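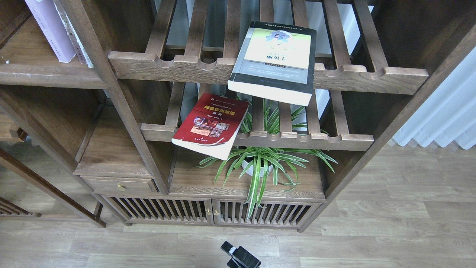
*Two paperbacks on the slatted racks, with the spider plant on the shelf underneath and the gripper in front of the cabinet.*

# Safe Shelves: good practice for robot arms in furnished rooms

**Progress report to the Trument Fund, covering the period to the end of March**

We're pleased to send you this second report, and it has been a really good few months! The draft code of practice now exists as a document that people can pick up and use. The team at Rultley has been running its sessions by it since January, and Lallton joined in February with a different arm and a very different room. Both sites have marked up the draft heavily, and it's much better for it.

## Where the code stands

The draft has eight rules. They cover how a room is checked before an arm is powered, how close the arm may work to living or breakable things, what the operator does when an object ends up somewhere unplanned, and what gets written down afterward. We cut the text hard this period. The earlier version had a long section on lighting that operators skipped, so we moved the two parts they used into the room check and dropped the rest.

The rules that have changed most since our last report:

- **Rule 2, room check.** The operator now walks the full reach of the arm before power-on and names out loud anything that hangs into it. Leaves, curtains, and chair legs are listed by name.
- **Rule 4, overhang.** An object resting past the front edge of a shelf or rail is treated as unstable. The arm backs away first and only then plans a new approach.
- **Rule 5, neighbors.** Everything within a hand's width of the target is logged before the first move, including what is above and below it.
- **Rule 7, handover.** Nobody reaches into the workspace until the arm has been still for 2 seconds and the operator has said "clear."

Rule 4 is the one we're most excited about. It started as a note in the margin of a session sheet, and it has turned into the clearest rule in the set. Thick and thin books sit very differently on an open rack, and a front rail with notches gives a cover edge plenty of places to rest at an angle. We now ask for the angle to be noted in plain words ("leaning left," "cover up, lower edge past the rail") and leave the measuring to whoever needs it later.
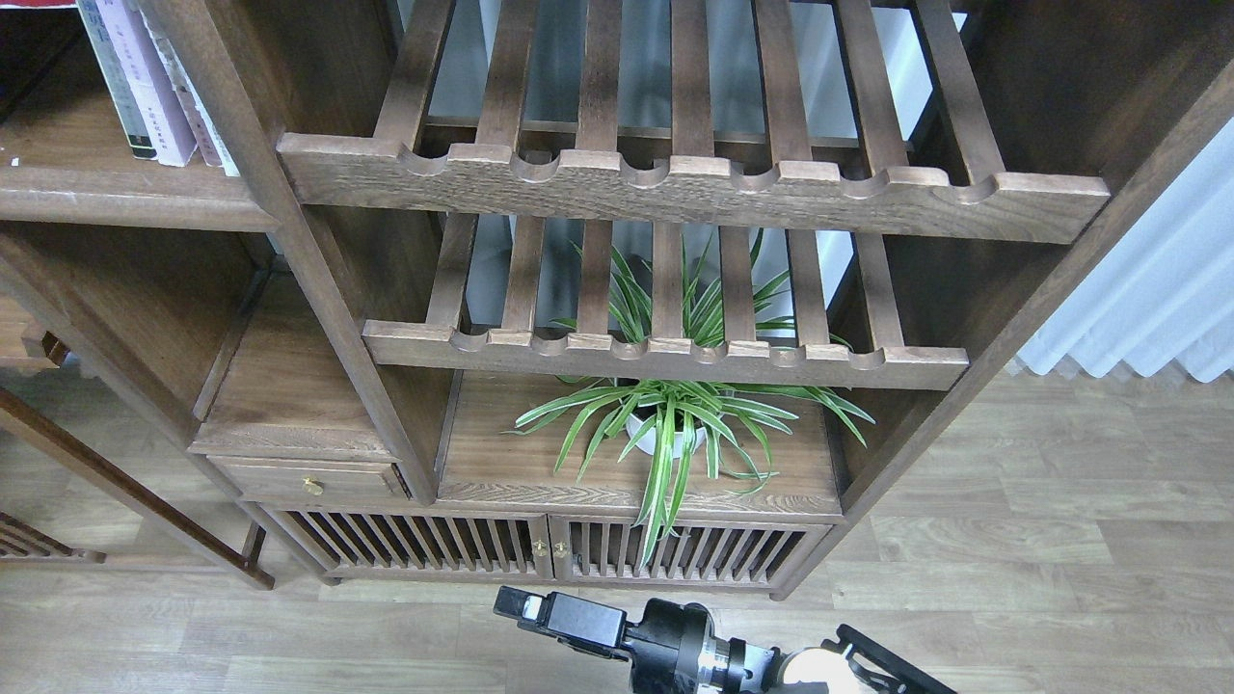
**Munteanu Group – Home Robotics Practice Team, Rultley**

## Working around a real piece of furniture

Our first round of testing, last year, used plain metal shelves. They were easy to set up and told us very little. The walnut-colored cabinet has been a huge step forward. It has slatted racks with scalloped front rails, a small drawer, barred doors with brass knobs, and a spider plant whose leaves come up between the slats of the lower rack and hang down in front of the doors. Almost every rule in the draft gets some exercise on it.

The plant deserves a paragraph of its own. Under the old wording it counted as one object in a pot, and operators marked its position by the pot. The leaves spread a long way past that. Rule 5 now says that a plant takes up all the space its leaves take up, and that a leaf showing through a gap counts as present on the upper side of the gap as well. It sounds fussy on paper, but operators at both sites told us they liked having it settled.

Knobs came up too. They are small and they stick out, and two of them sit side by side where the doors meet. The room check now has a line for "hardware that could catch."

## Session records

We have reviewed 1,541 session sheets against the draft. The review was slow going and well worth the hours. The most common gap was a missing note about where the arm was parked at the end, so the sheet now has a box for it near the top. Lallton asked for a shorter sheet for repeat sessions in an unchanged room – we agreed, provided that the room check is still done in full each time.

Sheets filled in by hand during the session were clearer than those typed up later. We'd like to keep paper for the rest of the grant, even though it means more scanning for us.

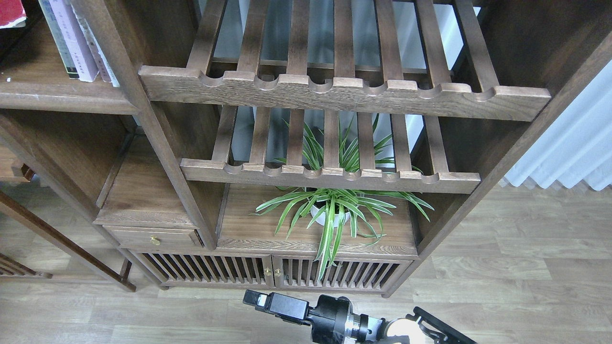 *The arm in front of the cabinet. Rule 5 applies to the plant shelf and to both racks above it.*

## What hasn't gone so well

The training day planned for February slipped to April. We had booked a room too small to let people stand outside the reach of the arm, which would have broken our own Rule 1. A larger room at Lallton is now confirmed.

We also haven't settled Rule 8, on stopping a session early. Rultley wants the operator alone to decide. Lallton wants anyone present to be able to call it. We lean toward Lallton's view and will test that wording first.

## Next period

- Run the training day and collect marked-up copies from everyone who attends
- Try both versions of Rule 8 at both sites
- Add a page on soft furnishings, starting with curtains beside a work area
- Send you the full draft for comment in June

Spending is in line with the budget, and we are asking for no changes to it. The cost of the April room comes out of the travel line, which was underspent. You would be very welcome at the training day, and we can send directions to Lallton as soon as you know who might come.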